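3.2 电源线的收束方式与存放状态

3.2.1 收束单元的界定

办公与实验场所中的闲置电源线,多数不是因损坏而退出使用,而是在设备更换、工位调整或临时活动结束之后与原设备脱离,随后进入抽屉、纸箱或公共储物架。既有的物品整理研究往往将其归入“杂项”一类,与转接头、旧遥控器、备用螺丝等并列处理。本研究认为,电源线具有长度、弹性和端部重量三项其他杂项所不具备的属性,其存放状态在很大程度上取决于收束方式,应当单独考察。

本节所称“收束单元”,指一根电源线经盘绕或折叠后,由一件束紧物固定而成的、可以整体拿取和放置的物体。未加束紧物、仅凭线材自身缠绕维持形状的线束,不计入收束单元,在统计中另列为“散置线”。两根以上电源线共用一件束紧物的情形,按一个单元登记,并在备注栏注明。

3.2.2 样本来源

样本取自Wadley与Carka两处办公场所的公共储物间。Wadley储物间由行政部门统一管理,物品入库时填写登记卡;Carka储物间由各部门自行使用,没有入库手续。两处储物间均设有专门放置线材的层板,层板尺寸相近,照明条件相近。本研究自三月起进行观察,每处持续8周,其间不对储物间的日常使用作任何干预,仅在每周固定时段记录层板上的线材状态。

观察开始之前,研究组在两处各放置了12个预先制作的收束单元,与原有线材混放。预制单元均使用黑色电源线,外观与原有线材无明显差别,仅在登记表中以位置和收束方式加以区分。使用者事先未获告知,事后经管理方同意,以书面形式作了说明。

3.2.3 收束方式的分类

依据盘绕形态与束紧位置,本研究将收束方式分为两类。

第一类为环形收束。线材按自然弯曲方向盘成圆环,束紧物固定于环的一侧。此类收束对线材弯曲半径的改变较小,展开时不易打结,但占用面积较大,平放时相互叠压,取用下层线材须先移开上层。环形单元的端部通常落在环外,若未加处理,易与相邻单元的线圈勾连。

第二类为长形收束。线材来回盘绕成狭长的线圈,束紧物横向环绕整束,使各股并拢。此类收束宽度较小,可以并排放置,也可以悬挂于挂钩。其不足在于两端弯折处受力较为集中,束紧过度时线材表面可能留下压痕;束紧物若过于靠近一端,另一端的各股又容易张开。

就束紧物而言,两处储物间可见扎线、魔术贴扎带、橡皮筋和纸胶带四种。橡皮筋老化后断裂,是散置线的主要来源之一。纸胶带在揭除后常有残胶,使用者出于对残胶的顾虑,往往将胶带连同线材一并弃置。扎线体积小,随新购线材附带,不需另行采购,在两处储物间均为最常见的束紧物,但也最容易在首次拆开后遗失。

3.2.4 状态评定

每一收束单元在每次记录时按三个方面评定:其一为束紧物是否在位;其二为线材各股是否并拢;其三为插头是否与线束保持在一起。三个方面均符合者记为“完整”,其中一项或两项不符合者记为“松动”,三项均不符合者记为“散开”。评定由2名研究人员分别进行,意见不一致时重新查看实物,协商确定。

评定中争议最多的是第三个方面。插头为整根线材中较重且刚性较大的部分,即使束紧物在位、各股并拢,插头仍可能偏离线束的主轴方向。研究组最初将偏离一律视为不符合,试记录后发现该标准过严,遂改为以拿取时插头是否与相邻物品勾连作为判断依据。修改后的标准适用于全部正式记录,试记录数据未纳入分析。

3.2.5 观察结果

在Wadley储物间,12个预制单元于观察期末有8个仍为完整,其余均为松动。在Carka储物间,同期保持完整的为6个,其余单元中有2个已散开,两者均为环形收束,束紧物均为橡皮筋。由于样本数量有限,上述差异不宜直接归因于管理制度,仅可作为后续研究的线索。

从收束方式看,长形单元在两处均较少发生相互勾连。使用者倾向于将长形单元靠边并排放置,而将环形单元置于已有线圈之上。后一种做法使下层单元在取用过程中反复受到牵拉,束紧物随之移位。研究组还注意到,归还线材时重新收束的行为并不普遍:多数使用者会将线材大致折起后放回,只有在束紧物仍附着于线材时,才会再次使用。Gevus扎带盒曾于第二个观察月由Carka管理方自行添置于层板旁,添置之后,归还时加以束紧的情形有所增加,但几乎全部集中于较长的线材。

束紧位置的影响同样值得讨论。束紧物位于线束中段或稍偏下时,上部可保留一个开口的线圈,便于悬挂,也便于拆开时辨认绕向;束紧物以下的部分则因各股长度不一,末端略有张开。插头若从此处伸出,方向往往偏斜。图4所示线束采用扎线束紧,属于前述长形收束。

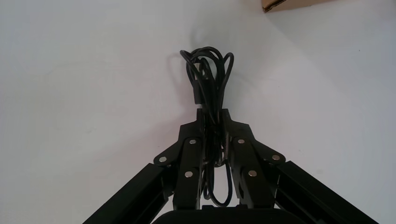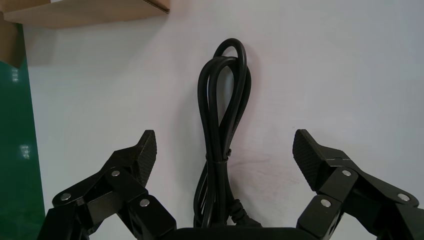
图4 以白色表面为背景的黑色线束。

3.2.6 讨论

对于本节所采用的分类,Manolakis在书面意见中提出,长形收束的优势可能部分来自层板的尺寸,倘若改用较深的抽屉,环形收束未必处于劣势;该意见同时建议将线材的粗细列为独立变量,理由是较粗的线材即使没有束紧物,也难以长时间维持折叠形态,将其与细线合并统计会掩盖束紧物本身的作用。

研究组接受上述意见中关于线材粗细的部分,在下一阶段的登记表中增设了线径一栏。关于抽屉深度,现有两处储物间均不具备比较条件,本文的结论因此仅适用于开放式层板。散置线的来源与去向涉及报废流程,将在3.3节中另行说明。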